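Learning to sit still, sort of

3 July 2024

I finally took up the piano again in February, after a gap so long I'd rather not work it out (my old teacher would have opinions, I'm sure). My neighbour Adelino was selling his digital one and I got it home for 267 pounds, stool included, which I thought very fair indeed.

The first few weeks were all scales and muttering. My left hand behaves as though it belongs to a cross stranger, and I'd quite forgotten how much counting there is. Still, I do 19 minutes every evening after the washing-up – twenty felt like homework – and I've come to look forward to it more than the telly.
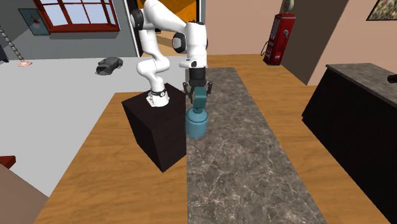 Yoon-hee lent me a book of easy waltzes with her pencil marks still in it, and I'm on number four now. The middle bit has a stretch I can only manage if I lean slightly to the right, like someone on a bus going round a corner. She tells me it gets easier. I do hope so!

Next on the list is a little lullaby that I remember my aunt playing, if I can track down the music. I've tried two shops so far and had a lovely chat in both.

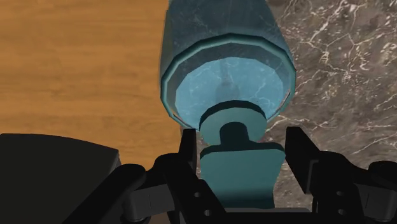 Blue vessel and teal fitting, computer render.

If anyone knows a good lamp for a music stand, do leave me a comment.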